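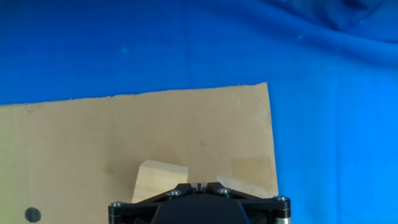
Perception and Planning Group, Kirkegaard Robotics Lab

News from the block bench, October 2018

It has been a busy stretch for those of us on the software side, and since a good many of you have stopped by to ask what we keep typing about back there, we thought we would use our corner of the newsletter to catch everybody up. The short version is that Uller, our grasp planner, has been taken apart and put back together, and we are very pleased with how it is coming along (even if the list of open tickets would suggest otherwise).

Those of you who worked with the old Uller will remember that it planned a whole pick in one go. It took one picture, decided where the block was, and then closed its eyes and went. That was fine for big, forgiving objects. For a pale block on tan cardboard it was asking for trouble, as the two colors are close enough that the old edge finder would happily lock onto the edge of the board, or a strip of tape, and report it with great confidence. We have logs from February that are painful to read.

The new version looks again on the way down. Every time a fresh wrist view comes in, the perception module makes its guess about where the block lies and how it is turned, and the planner bends the rest of the path to match. If two guesses in a row disagree by more than 12 millimeters, the arm holds still and asks for another look. We argued over that number for longer than any of us would like to admit, and it may well change again.

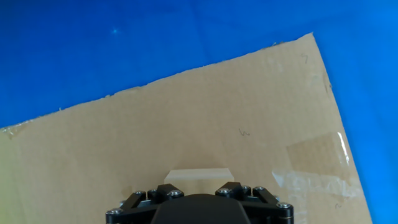
Perception and Planning Group - Kirkegaard Robotics Lab

Clear tape deserves a paragraph of its own, because it has taken up so much of our time. A bright line of glare along a piece of tape is straight, narrow and very sharp, and to a simple filter it looks a lot like the side of a block. Wrinkled tape is a different headache, full of little streaks that come and go as the viewpoint shifts. What helped most was comparing neighboring views and asking whether an edge stays put on the surface as the wrist moves. Glare slides around and a real edge doesn't. It's an old idea, and we wish we had gotten to it sooner! Pen marks and small scribbles are now mostly ignored thanks to a size check, which was a much easier fix.

We have also moved our replay tool, Tonano, over to the new log format. You can now open any recorded run, step through it one view at a time, and see the planner's guess drawn on top of each one. There are 113 runs in the shared folder already and we would love to get that up to 200 before the winter break, so if you have bench time booked and don't mind leaving the logger switched on, please do. It starts by itself with the arm controller now, and the files are a good deal smaller than they used to be.

A word for the people still on Asix, the older control layer: it will keep working with Uller 2, but the speed limits are read from a different file, so please check yours before your first run and not after. The wiki page has the new layout.

Next up is the last little bit of the approach, when the gripper itself hides part of the block and the planner has to lean on what it saw a moment earlier. We have a couple of ideas and would welcome more. Our door is open most afternoons, and the coffee on our side of the hall has improved quite a lot.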